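Teaching Flarnia again

I taught Ifor Prothero's Flarnia to my eleventh graders this past April, for the second time. A couple of people wrote to ask how I fit a whole poetry collection into a regular English class, so I'm putting my notes up. Take whatever you can use. The vocabulary sheet is my own and you can copy it.

Flarnia is a short book. Zeltach put it out in paperback, and my department owns 28 copies, which covers one section if everyone brings theirs back. The poems follow a family that runs a ferry, and the book is named for the boat. There are 136 pages counting the notes at the end, and the notes are worth reading. Prothero explains the rope terms there, and he gives the dates of the two floods, which the poems themselves leave out.

The first time I taught it, I started at page one and went straight through. That was a mistake. The opening poem is the longest and it has four speakers with no names given. Half the class had quit by the second stanza and I spent the rest of the week trying to get them back. This time I started with "Jenkins at the Winch," in the middle of the book. It has one speaker and one morning. Jenkins is the hired man, he is annoyed with everybody, and students like him right away. 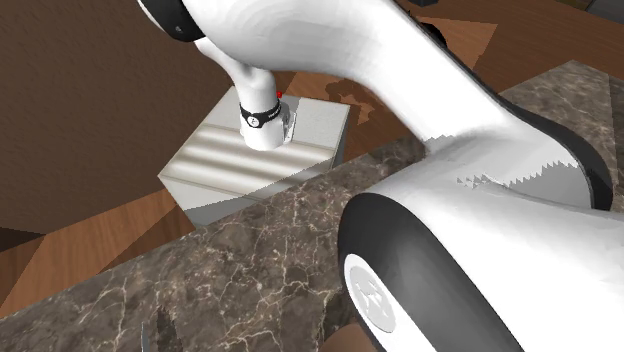 Do students need to read the poems in order? They can skip around for the first week, but after that I go back to the opening and we read the second half in sequence, so the flood poems land where Prothero put them.

We spent six class periods on the book. The first two were Jenkins and the three short poems about the daughter. I read each one out loud once, then had a student read it, then we sat with it for a few minutes before anyone was allowed to talk. Some of them hate the quiet. I kept doing it anyway, and by the third period they had stopped looking at me to fill it.

For writing, I dropped the five-paragraph essay. Each student picked one poem and wrote a page on a single line from it: what the line says, what comes before it, and what would change if it were taken out. Most of these were better than the essays I got the first time. A few were just summary, and I handed those back with one sentence underlined and asked for more about that sentence.

The memorizing went less well. I asked for 14 lines from anywhere in the book, recited to me at my desk or to the class. Nearly everyone chose my desk. Two students did the whole of "Low Water" as a pair, trading stanzas, and that was the best thing that happened all month. Several others stalled in the same place, where the line about the lamp repeats with one word changed. Next year I'll point that out ahead of time. 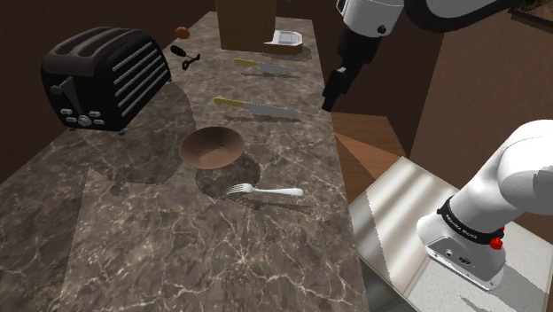
Toaster on the marble countertop.

Ulises Durán teaches the same grade across the hall at Cleduvstead and used the book with his section a week behind mine. He gave a quiz on the rope terms. I don't quiz on vocabulary in poetry, and we disagree about it. His students did know what a bight was, and mine kept reading it as a typo. I've moved the rope terms to the front of my sheet.

One warning if you order the book: "The Second Flood" describes a drowning in plain detail. I told my classes the day before and let anyone who wanted to read "Tar" on their own. Three did, and they wrote their pages on that one.

I still haven't found a good way into "Inventory," which is a list of everything on the boat and runs for four pages. I skipped it both times. If you've taught it, leave a comment and tell me what you did.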